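Pesquisar no caderno
Buscar
Categoria: Caderno da oficina / Bancada de expedição

Abril, 16h20

Continuo na novela da balança. O Bautista jurava de manhã que o problema eram as etiquetas da Trolance, e eu fui atrás dele feito bobo, troquei o rolo, imprimi de novo... e o peso no sistema continuava diferente do peso no papel. Aí larguei a impressora e fui olhar a bancada, que era por onde eu devia ter começado!

Fiz assim: peguei o pacote de teste do Domínguez (aquele que a Svenja Schwaiger guarda na gaveta de baixo, favor devolver) e pesei três vezes seguidas no mesmo lugar. Deu 1,476 kg, 1,476 kg e 1,476 kg. Lindo. Depois pesei com o pacote meio torto, com a ponta apoiada na beira do caixote, e o valor foi passear. Ou seja, a célula está boa – o que atrapalha é a vizinhança.

Na mesa antiga sobrava espaço dos dois lados. Na verde a balança foi parar lá na ponta, quase na esteira, e tudo que chega acaba se encostando nela. Experimentei afastar o caixote dois dedos e já melhorou bastante. O Bautista quer colar uma fita no tampo marcando até onde pode ir cada coisa. Por mim, ótimo, desde que não seja aquela fita da Welach que deixa cola em tudo.

Outra coisa: zerar antes de cada lote! Quem trabalha com a remessa da Jindham costuma usar tara e esquece de tirar. Perdi meia tarde com isso no mês passado e não quero repetir.

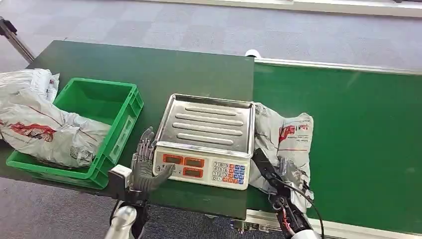

Balança na ponta da mesa verde, prato vazio, caixote à esquerda e pacote encostado à direita.

Falta conferir os pés niveladores e ver com a Svenja se dá para puxar a mesa um pouco – ela tem a chave do armário das ferramentas. Amanhã cedo repito a pesagem com a esteira ligada e anoto os valores na folha de trás.

Entradas recentes
Rolo de etiquetas Trolance: como trocar sem rasgar
Caixotes verdes: quais estão rachados
Remessa Jindham, pendências
Limpeza da esteira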